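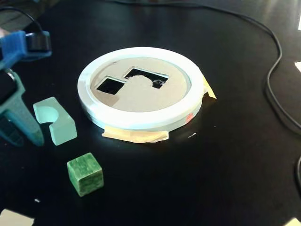 Tuesday, late evening

I want to write down the visit while it is still fresh, even if my feet hurt and I should be in bed. Marilou Javier had two places for the open day at the Forum and she gave me the second one, her husband having to work. I took the tram to Jornuvgate and walked from there. It was already getting dark when I arrived, as it does in January, and the entrance was so badly lit that I first went into the wrong building and disturbed a choir.

The open day was on the second floor. The company is called Kütt and it has a workshop there, four rooms and a kitchen. I had expected something like a factory, with yellow machines behind a fence. It looked more like the place where my uncle repaired radios. Cables, boxes with handwritten labels, a plant on the window sill that needed water. They had put out coffee and a plate of small buns, and the buns were gone before we came.

First there was a talk. A man called Ivars Raudsepp spoke, and I think he does not like speaking. He looked at the floor a lot, but what he said was clear, and I could follow nearly everything, also the parts in quick English. He said that people always ask him when the robot will do the ironing, and that he has no answer for them. Then he said we had heard enough and should come to the table, and everybody stood up very fast.

The table was black and so shiny that everything on it had a double underneath. They were working with a toy, the kind that small children have, where each block must go through its own hole. It was only the lid, round and white, fixed to the table with beige masking tape. I liked the tape. I had thought that in such a place everything would be screwed down with special screws. The lid had one square hole and one wider hole with a rounded notch in it, and for these there was a little green wooden cube and a pale mint block with a half circle cut out of it.

The hand of the robot is not like a hand at all. It has long fingers of a greenish blue material that lets some light through, and above them a part which is blue and padded, like a piece of a winter jacket. Marilou whispered that it looked friendly. I would not say friendly, but I was not afraid of it, and I had been a little afraid on the tram.

I stood quite near, on the left side, and I watched the cube first. The arm came down slowly, stopped above the cube, waited, and went down again. It took the cube and carried it to the lid. Then it was turned a few degrees wrong, and the cube sat on the edge of the hole and did not go in. I noticed that all of us leaned a little, the whole group, as if we could push it by leaning. It lifted, turned, tried once more, and the cube fell in with a small knock. Somebody clapped. I clapped too, and then I felt silly, and then I did not care.

The mint block was much harder. It was lying on its side, and Mr. Raudsepp explained that the robot must decide where to hold it, for the curved part gives the fingers a bad grip if they close there. It dropped the block two times. At the third try it pushed the block away across the table, very gently, the way one pushes a plate when one has eaten enough. Mr. Raudsepp wrote something in a notebook and put the block back with his own hand. He was not embarrassed. He said that the day before they did 200 tries with the two blocks and that they would do 300 more this week, and that the bad ones are kept with the same care as the good ones. I asked if the robot remembers that it dropped the block. It took me some courage to ask, I prepared the sentence in my head for several minutes. He said no, not in the moment, it starts every time as if new, and the learning is done afterward from all the tries together. I have been thinking about this answer all evening and I am still not sure that I understood it.

After this we were allowed to guide the arm ourselves for a short moment, with one person from the company holding the stop button. It was a strange feeling — heavy and light at the same time, like helping a person to put on a coat. I was supposed to bring the fingers above the cube. In my eyes I was exactly above it, but when I bent down I saw that I was at least two centimeters too far to the right. Marilou did better. She sews, so maybe she has the eye for it. A boy of 11 who was there with his grandmother did it best of all, and he did not even look proud.

The grandmother asked the question that I also had, what it is good for, a machine that plays with a baby toy. I was afraid it would sound rude, but she asked it nicely. A younger woman from the company answered. She said that parts in a box at a factory are also just shapes that must go into holes, and that a toy is cheap and everybody can see with their own eyes if it went wrong. They have a customer in Tivley who makes door locks, and there the work is done by hand by people whose wrists hurt. I thought of Mother and her years at the packing table. I also thought of what the people in Tivley will do when their wrists do not hurt anymore, but I did not ask. I had used up my courage for the first question.

We left when they began to collect the cups. Marilou wanted to eat something, so we had soup across the street, and we talked very little about robots and very much about her sister's apartment. I forgot my scarf there, the gray one. I must call tomorrow — they open at ten, I think.

New words from today: notch, to grip, padded. I knew "grip" before, but only from tires.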